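Tesitz Gem Microscope Review: Three Months With a Budget Bench Scope

September 23, 2024

I've been collecting loose stones for a while now, mostly sapphires and spinels with a few small diamonds mixed in, and for most of that time I got by with a 10x loupe and a desk lamp. A loupe is fine. You can learn a lot with one. But I bought a pale blue sapphire in March that had me squinting at the same little wisp for an entire evening, and by the end of it I'd talked myself into a real microscope.

The one I ended up with is the Tesitz, which cost me $179 from Kenstead, the same shop I buy my stone papers and gem jars from. I paid for it myself. The scope you see in serious labs can run $3000 or more once you add the darkfield base and the good lighting, so I went in with pretty modest hopes. I've used it nearly every day since early summer and I have opinions!

What you get

The box has the scope, a set of two eyepieces, a stone holder with a spring clip, a power supply, a dust cover and a folded sheet of instructions that is mostly a parts diagram. Mine was well packed. There's a stereo head, so you look with both eyes, and if you've only ever used a loupe that alone is worth a lot. My neck stopped hurting within a week.

Setup took me most of an hour, and a good part of that was me putting the head on backwards. The locking screw goes on the right side. The diagram shows it on the left. Once it was on properly, everything lined up and I haven't had to touch it again.

Looking at stones

The first thing I put under it was that sapphire. My wisp turned out to be a healed fracture, a really pretty one, like a fingerprint laid across the stone. Next to it were some fine needles I had never seen at all. I sat there with cold coffee for ages just turning the holder back and forth.

Diamonds are harder. The light on this scope comes up from underneath, and it's bright, but the darkfield plate is a bit small, so with anything over a couple of carats you get glare at the edges. For small stones it's lovely. I have a half carat round with a tiny dark crystal under the table, and I can now find it in seconds. With the loupe I'd lose it every time the stone rolled.

Facet junctions look crisp in the middle of the view and a little soft toward the outside. I don't mind that much - you end up moving the stone to the center anyway - but if you plan on taking pictures through the eyepiece, you'll notice it. Mine came out okay for my own records and not good enough to sell with.

The stone holder

This is my main complaint. The spring on the clip is strong, much too strong for thin girdles, and the jaws have a coarse grip pattern. I would not put an emerald in it. I wouldn't put anything with a knife-edge girdle in it either. I swapped it for a Price wire holder, which I already had in a drawer, and it fits the same socket with a little persuasion.

The arm that carries the holder also droops. You set the stone where you want it, look down, and it has sunk just enough to be out of focus. Tightening the knurled ring helps for a day or two and then you're doing it again. A scrap of plumber's tape around the pin fixed it for me.

How it compares

Before this I borrowed an Isov from a friend in my gem club. It costs more, and you can feel where the money went: the focus knob is smoother and the zoom doesn't drift. The Isov also has a proper iris under the stone, so you can close the light down and kill that glare I was grumbling about. Still, for looking at inclusions in the stones I own, I saw the same things in both scopes. If I were buying diamonds for a living I'd get the Isov. I'm not, and I'd sooner put the difference toward a stone.
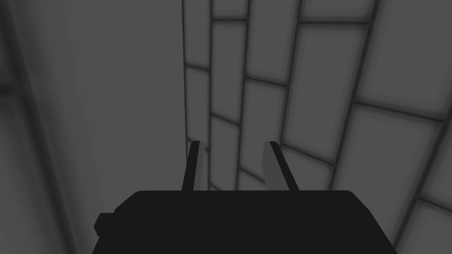
Small things that bugged me

The power cord is short, so plan on an extension. The dust cover smells strongly of plastic for the first couple of weeks. The rubber eyecups fall off if you so much as brush them with a sleeve, and one of mine spent a weekend under the radiator.

The brightness dial has a dead spot near the low end too. You turn it, nothing happens, then it jumps. I leave mine halfway up and forget about it.

Would I buy it again?

Yes, I would, with a better holder in the same order. It gets 3 stars out of five for the hardware and a lot of extra affection for what it's done for my hobby. I've gone back through nearly my whole collection and relabeled half the jars, and there's a garnet I used to think was boring that has the wildest little rutile needles in it. Kenstead told me a replacement clip with softer jaws is on the way, and I'll update this page once I've tried it.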